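가사 로봇의 작업 능력

가사 로봇의 작업 능력이란 가정이나 작은 작업장에서 사람이 하는 일을 기계가 어디까지 대신할 수 있는지를 말한다. 청소, 빨래 개기, 그릇 정리, 간단한 조립 등이 대상이 된다. 바닥 청소 기계는 이미 널리 쓰이지만, 손을 쓰는 일은 아직 대부분 연구 단계에 있다.

개요

공장의 로봇은 오래전부터 용접과 운반을 하였다. 공장에서는 부품의 위치가 정해져 있고 같은 동작이 반복된다. 가정에서는 물건의 자리가 매일 바뀌고, 컵 하나도 집마다 모양이 다르다. 그러므로 공장에서 쓰는 방법을 집 안으로 그대로 옮기는 것은 어렵다.

작업별 현황

딱딱한 물건을 집어서 상자에 넣는 일은 비교적 잘 된다. Paltska 작업 목록은 가정과 작업장의 일을 200가지로 나누었는데, 그중에서 집기와 놓기에 속하는 일이 가장 쉬운 등급을 받았다. 수건이나 옷과 같이 부드러운 물건은 모양이 계속 변하기 때문에 더 어렵다. Jatineck사의 시험용 기계는 수건 한 장을 개는 데 7분이 걸렸다.

끼우기와 걸기도 어려운 일로 분류된다. 구멍에 막대를 넣을 때 사람은 손끝의 느낌으로 방향을 고친다. 기계는 방향이 조금만 틀려도 막대가 걸려서 멈추는 경우가 많다. 열쇠 구멍 모양의 홈은 넓은 쪽으로 넣은 다음 좁은 쪽으로 밀어야 하므로 두 동작의 순서도 알아야 한다.

시범에 의한 학습

최근에는 사람이 손에 드는 집게로 일을 직접 하고, 그 기록으로 기계를 가르치는 방법이 많이 쓰인다. 로봇 팔이 없는 장소에서도 기록을 모을 수 있는 것이 장점이다. Moriarty 과제에서는 작업 하나에 시범 1,546회를 모았고, Gresutness 과제에서는 거의 3,000회를 모았다. 두 과제를 비교한 Tomás Ó Briain은 시범의 횟수보다 물건과 장소의 다양함이 결과에 더 큰 영향을 준다고 보았다. 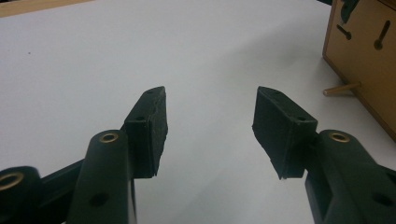 손에 드는 집게의 두 손가락. 오른쪽 위는 열쇠 구멍 모양의 홈이 있는 나무 상자.

집게의 손가락 안쪽 면은 물건이 미끄러지지 않도록 거칠게 만드는 일이 많다. 그러나 손가락이 두 개뿐이면 물건을 쥔 채로 돌리기가 어렵고, 병뚜껑 열기와 같은 일에는 다른 손이나 고정 장치가 필요하다.

평가의 문제

성공률은 시험 조건에 따라 크게 달라진다. 같은 탁자와 같은 조명에서 얻은 수치를 일반 가정의 수치로 읽으면 안 된다. 실패한 다음에 스스로 다시 시도할 수 있는지도 따로 보아야 하는데, 이것을 적지 않은 보고가 많다.

마지막 수정: 2026년 10월 28일

독자 의견

들국화: 수건 한 장에 7분이면 아직 제가 개는 게 낫겠네요.

목공초보: 끼우기 부분 잘 읽었습니다. 나사 조이기도 같은 등급인가요?

hana_k: 설거지에 대한 내용도 추가해 주시면 좋겠습니다.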